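Table wiping

By Inna Panasiuk

Table wiping is the removal of marks, crumbs and residue from the top of a table. It is among the most widely practiced household tasks and among the least studied, possibly because the people best placed to study it have already left the kitchen. The term covers everything from a single pass with a damp cloth to the full clearing, washing and drying of a surface, though in common use it usually means the single pass.

Terms

A "smudge" is a mark with no clear edge. A "streak" is a smudge that has been wiped once. "Residue" is the polite word for either when the source is unknown, and is preferred in shared households. Nghĩa Mạch, whose household handbook Litotura gives the subject 57 pages, adds the "ghost," a mark that can be seen only from the chair of the person who did not do the wiping.

Light wood

Pale tabletops are often sold as forgiving. This is true of dust and not of much else. A grayish film shows up against a cream or honey-colored grain, particularly when it lies in long strokes, and a mark running along the grain may pass for part of the wood until the light changes. Dark specks have no such cover. Mạch recommends bending down and looking across the surface toward a window - a posture she admits is hard to hold with dignity when guests are present.

The usual method is a soft cloth, wrung out well, moved with the grain, followed by a dry one. Circular wiping is traditional in many families and has its defenders, most of whom own glass tables. Soap should be used sparingly, as dried soap is itself a common residue and will be blamed on someone else.
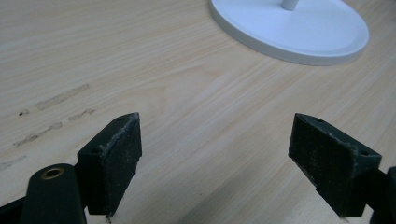
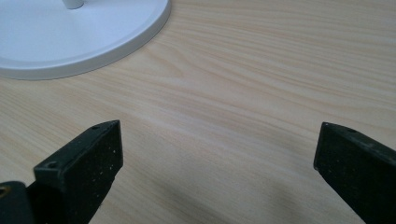

Page last changed in September. Both views: pale wooden tabletop with a round white base, perhaps of a stand or lamp.

Objects left in place

The chief dispute in table wiping is whether things standing on the table must be lifted. Lamps and stands with round bases are the usual test case. The lifting school, associated with Mạch, holds that a table is not wiped until the wood under the base is wiped. The going-around school holds that nobody looks there. Tín Lưu, a furniture finisher in Skulomcombe, takes a middle position: lift the base, see what is underneath, and then decide whether one has the time.

Going around has a technical drawback. A cloth steered along a curved edge tends to drop what it has collected against the rim, where it dries into a thin crescent. The crescent is invisible until the lamp is moved, an event that tends to coincide with the arrival of relatives. Sliding the base aside is quicker than lifting but may drag grit across the finish, and is discouraged by both schools.

Measurement

Attempts to grade a wiped table have been few. The Flirkus scale, devised by Xolani Cele for a hospitality course, runs from zero to 100 and requires two inspectors who are still on speaking terms at the end. A score of six is described in the course notes as "wiped in spirit."

Related pages

Coaster
Crumb
Dishcloth
Lamp base
Wood grain
Wringing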